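Projects > Student Reports > Household Studies

Print this page | E-mail this page

Wipe Storage on Shared Counters
Gráinne Quinlan and Malcolm Parsons

The project examined how opened packs of wipes are kept in student housing. Residents of Divness completed a short survey in October, and 55 replies were received. Most respondents left the pack on the counter – often on its side, with a wipe showing at the opening.

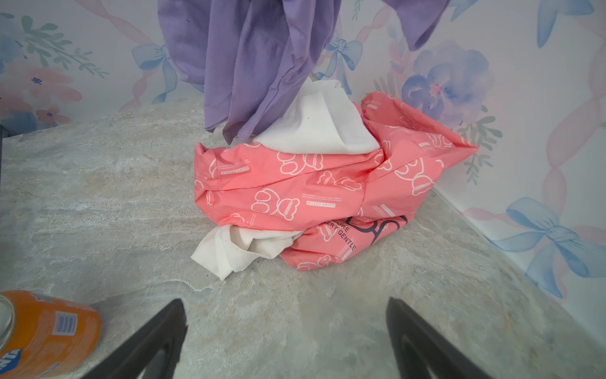

A lidded box is recommended for further study.

Related items
Dish Towel Rotation at Treltus
Shelf Labels in Shared Kitchens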